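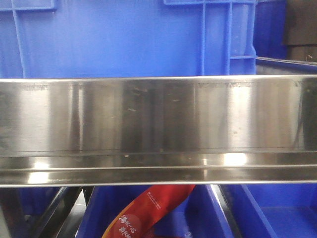 Are the machines ready to do our chores yet?
March 29, 2018

My brother-in-law Aksel Egilsson has been telling me for years that I'll own a robot that tidies up after me before I own another car. I've bought two cars since. So when a new round of videos went by this month, all arms and cheerful piano, I watched them the way I read diet ads.

Folding shirts gets the headlines, but I think sorting is the better test. Bins on a rack, stuff in the bins, and somebody has to put each thing where it goes. I did that job for 19 months in the back of a parts store in Riltholm, and I was bored out of my mind and pretty good at it. You stop looking after a while. Your hand knows a bag from a bracket.

A machine doesn't get that for free. Bags slump. Shiny metal throws the light back. Blue bins next to more blue bins all look alike when you're in a hurry, and that goes for people too. A light plastic ring sounds easy until you have two stiff fingers and have to decide which part of it to pinch.

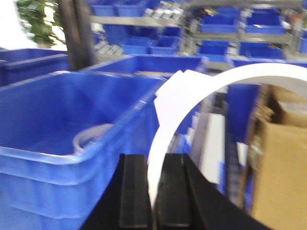
What would change my mind

I want one dull number. Give the thing 1000 mixed items, walk away, and tell me how many ended up in the wrong bin or on the floor. Cadi Howells, who ran our stockroom, would have fired me over 200. I keep asking and I keep getting highlight clips.

I'd also like to know who stands next to it. If a person has to hover with a hand near the off switch, you've hired two workers to do one job, and one of them needs charging.

As for the house, I'll believe it when something can deal with the drawer under my microwave. Aksel says five years. He said five years in September, too, and before that he said three.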